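Section 8: Safe working practice for laundry handling tasks

8.1 Scope

This section applies to the Wadura mobile arm when it is fitted with the Cidlow two-finger gripper and used to pick up textiles beside a front-loading washing machine. It covers area preparation, approach to the basket, gripping and operator conduct. Connection of the arm to mains power is covered in Section 3. Emergency stop testing must be completed at the start of each shift and recorded on form 656.

8.2 Preparing the area

1. Confirm that the washing machine has finished its cycle and the drum is stationary. Do not rely on the program timer.

2. Close the door unless the task file calls for it to be open. An open door lies inside the swing path of the elbow joint.

3. Check the floor for water, lint and loose pegs. Wipe up any water before the base is driven into position.

4. Place the basket on the floor against the front of the machine. Use a low, open basket with a firm rim.

5. Keep 30 cm of clear floor on the side from which the arm will approach.

6. Remove coat hangers, belts and anything with a metal buckle from the load.

Note: Instruction labels and rating stickers on the front panel are not to be covered or removed to suit the vision system. If a label causes false detections, mask that region in the Vidal software.

8.3 Approach and finger position

1. Set the arm to reduced speed before it enters the work zone.

2. Open the fingers fully while they are still above rim height.

3. Bring the fingers in over the basket at a downward angle. Where the basket sits close to the machine, watch the clearance between the fingertips and the front panel, including any filter cap near the floor.

4. Stop and hold. The operator must confirm the position of both fingertips on the wrist camera view before the descent is released. A finger may be over open floor at this stage, with the other over the basket; correct the lateral offset before going lower. 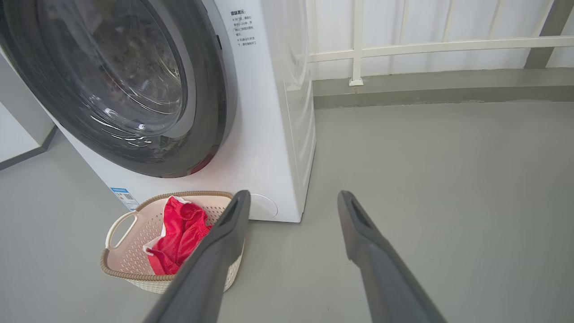 8.4 Gripping and lifting

1. Descend until the fingertips are below the top fold of the cloth. Do not drive them to the bottom of the basket.

2. Close at the lowest force setting that will hold the item.

3. Lift straight up until the item is clear of the rim, then pause. If the basket lifts as well, lower the arm and release.

4. If the item slips twice, stop the task and reposition it by hand with the arm in protective stop.

CAUTION: Never reach into the basket while the arm is enabled. Reduced speed is not a safeguard – it only lengthens the time available to react.

CAUTION: Do not allow the fingers to push on the door glass or the filter cap.

8.5 Records

Log every contact with the washing machine, even where no mark is left. Send entries to Clementina Bettencourt at Drimisano, who maintains the risk assessment for this task. Changes to finger geometry, basket type or approach path require a new assessment before work resumes.

Section revised December 25, 2024.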